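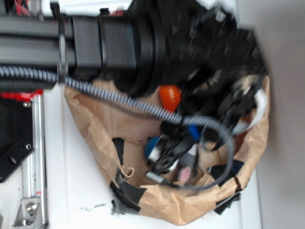
Bag station, arm moving. See items 3, 5 and 9.

Pre-purchase inspection: Cavalcanti bag-picking kit, trial unit
Supplied by Broter. Inspected at the Illwood workshop, 09/08/2023.
Marks used: OK / FIX / ASK (ASK means ask Broter, and then ask again)

STRUCTURE

1. Frame upright secure, bracket bolt tight - OK
Bracket bolt checked with a wrench. The manual says to check it "periodically." We have written down monthly, as periodically is hard to put on a calendar.

2. Black mounting plate flat, screws present - OK

3. Cable ties on main beam intact - OK
Tug test passed. The kit came with 182 spare ties in a bag, and I would love to know what Broter thinks we are going to do here.

4. Work surface clean - FIX
Specks and smudges on the white surface near the bag. Wipe down before each session. A cloth is not included at this price.

CABLES

5. Conduit clear of the bag at full reach - FIX
It loops down past the gripper and goes into the bag ahead of the thing that is supposed to be in there. Sales sheet calls this "generous service length." Shorten the loop or clip it back to the beam, then rerun the full reach test with the bag in place.

6. Connectors seated - OK
Pushed each one home by hand, power off. Please note "power off" is my addition. The manual has you turn the unit on at step 8 and look at the connectors at step 9.

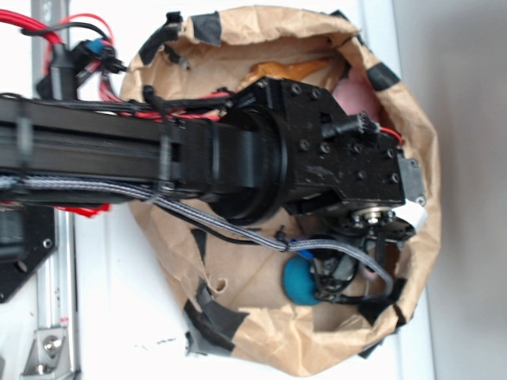 7. Wrist housing screws tight - OK, with comment
All took the driver without moving. The scratches on the housing go down as cosmetic. Broter's delivery note says "new," so ASK about those, politely, before anyone signs.

8. Loose wiring near gripper - FIX
Thin wires hang down low enough to meet whatever is being picked. Needs sleeving or a couple of clips. We have the ties for it.

BAG AND CONTENTS

9. Bag rim in fair shape - FIX
Brown paper, crumpled, torn in places and held together with black tape. The approved container for a $675 add-on package is a grocery bag, and the approved repair is more tape. Replace when the tape starts to lift. Do not tape over tape; it makes a lip and the fingers catch on it.

10. Test items soft, no sharp edges - ASK
Plush and ball are fine. The hard plastic pieces need a look one at a time. Anything with a spring or a pinch point comes out of the mix until Broter confirms it belongs there.

11. People clear of the arm's sweep before start - FIX
No floor line at present. The Cusance unit we looked at in June came with a roll of yellow tape and a diagram. It also dropped everything, so let's not get carried away.

GRIPPER

12. Emergency stop within reach of operator - OK
Pressed it twice. Stopped twice. Best part of the kit.

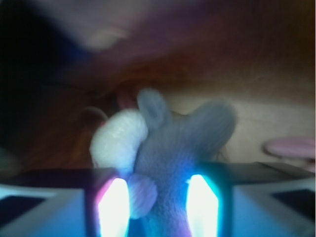 13. Finger faces free of lint - FIX
Plush sheds. Wipe the light strips with a dry cloth at the end of the day, and keep solvent off them until we hear what they are made of.

14. Grip force suitable for soft items - OK
Tried it on my own sleeve first, at the lowest setting. The sleeve has recovered.

15. Light strips not a nuisance to operator - ASK
They are very bright up close. Fine from the chair, less fine if you lean in to see what it's doing, and everyone leans in. Is there a dimmer? The brochure has a whole page on the lights and does not say.

16. Release on power loss - ASK
Not tested. Need to know if it holds or lets go, in writing.

RESULT
Conditional pass. Items 5, 8 and 11 to be closed before anyone runs it without a second person in the room. Items 4, 9 and 13 go on the routine sheet. No order to be placed until the answers to 7, 10, 15 and 16 come back from Broter. Their support line closes at noon.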